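3.2 Preferência por arranjos contíguos em tarefas de agrupamento

A literatura sobre agrupamento perceptivo trata a proximidade como o fator dominante quando os elementos têm a mesma cor. Skyrme e Wogan observaram, contudo, que adultos sem formação em desenho separam os elementos com mais frequência do que os modelos preveem. O nosso segundo estudo retoma essa questão com uma amostra maior e um procedimento mais simples.

Participaram 70 adultos, recrutados em duas localidades, Elline e Alhassan. Dois participantes desistiram antes do fim da sessão e os seus dados foram excluídos. Cada pessoa recebeu peças retangulares escuras e a instrução de as dispor «como lhe parecesse arrumado», sem limite de tempo. Não foi dado qualquer modelo. As sessões decorreram em julho, sempre no período da manhã, e as respostas foram classificadas por dois avaliadores independentes — Idris Wynne e Catrin James — que desconheciam a hipótese.

Foram obtidos 356 arranjos válidos. Os avaliadores discordaram em 31 casos, resolvidos por discussão com uma terceira avaliadora, Rosemarie Kleinschmidt. Consideraram-se contíguos os arranjos em que cada peça tocava pelo menos uma vizinha, mesmo que as faces não ficassem alinhadas (Figura 4). O desalinhamento foi registado à parte, como variável ordinal.
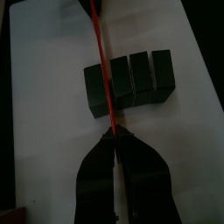 Figura 4. Quatro blocos verde-escuros encostados lado a lado, em degraus, sobre um tampo branco.

A idade não teve efeito sobre a escolha entre arranjos contíguos e dispersos. O tempo de execução também não, embora os participantes de Alhassan tenham demorado mais na primeira tentativa. Esta diferença desaparece nas seguintes e deve-se provavelmente à leitura das instruções — a versão usada em Elline era mais curta. A secção 3.3 analisa o desalinhamento em separado.

Contacto: Cledwyn Skyrme | © 2022 Os autores | Voltar ao topo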